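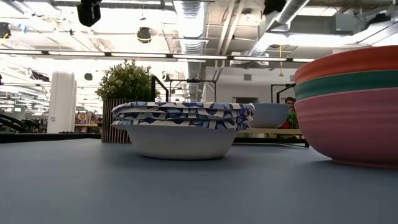
How does a book get into another language?

Quick one this week. Lots of you asked after the last page, so let's go.

Say you pick up a novel at the library. Good cover, you like the first page. Then you see it, small letters near the front: "Translated by." So somebody else wrote this? Well. Kind of! One person wrote the story in their own language. A second person wrote it all over again in yours. Every sentence. Even the boring ones.

That second person is a translator.

First, the reading

A translator reads the whole book before starting. Usually more than once. You have to know how it ends, or you'll mess up the clues at the beginning. If the nice uncle is really the thief, the translator has to know that on page one and keep quiet about it.

Then a rough version. Fast, messy, full of question marks. Then a better one. Then a better one again.

Our example book is The Lamp at Beltholm, by Friederike Gerlach. She wrote it in German. 17 chapters, lots of fog. The English version went through up to 50 tries at the very first sentence. The FIRST sentence. Just that one.

Why not swap the words one by one?

Try it. The German for "I'm crossing my fingers for you" comes out word by word as "I press you the thumbs." Huh? In German people press their thumbs for luck. In English we cross our fingers. Same idea, different hand.

So the translator has to pick. Keep the thumbs, and let the reader wonder? Or switch to fingers, and lose a little bit of Germany? No right answer. Translators argue about this stuff a lot. 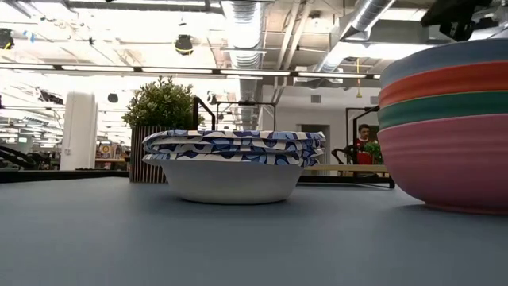 Blue-and-white paper plates on top of a white paper bowl. Plastic bowls on the right.

Jokes are the worst

Puns, mostly. A pun works when one word means two things, or two words sound alike. "Bark" is a dog noise and also the outside of a tree. In German those are two totally different words. Joke gone.

What now? Make up a new joke that fits in the same spot. In the Beltholm book the lighthouse cat has a silly name that only works in German. In English she is called Jikeck, which means nothing at all but sounds like a sneeze. Kids liked it so it stayed.

Rhymes are nearly as bad. There's a song in chapter four and it took longer then the whole chapter around it.

What about names?

Sometimes they stay. Sometimes they change. Mr. Soltani, the ferry captain, is Soltani in every version. The town bakery got changed to Leltora, easier to say out loud. Try reading a hard name out loud 63 times at bedtime. You'd change it too.
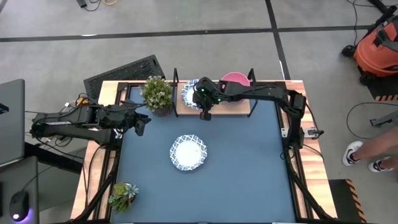
Robotic arms over a blue tabletop, with a plate and a pink bowl on the shelf.

Can't a computer do it?

Computers can translate, yes, and fast. Good for a menu or a bus sign. Stories are harder. Is the grandmother angry, or just pretending to be? Is that word old fashioned or is it slang? A person still needs to read it and decide. And fix teh odd bits.

Does the translator's name go on the cover?

Sometimes! Sometimes just inside. Go look at your own shelf. Check the first few pages, tiny print.

Words to know

Translator: writes a book again in a new language.
Interpreter: does it out loud, while people are talking.
Original: the version the author wrote.
Idiom: a saying that doesn't mean what the words say. Like "it's raining cats and dogs."

Try it yourself

Pick a joke you like. Explain it to someone who speaks another language, or ask them for one of theirs. Write down both. Which parts got lost?

Next time: who writes the words on the back of the book.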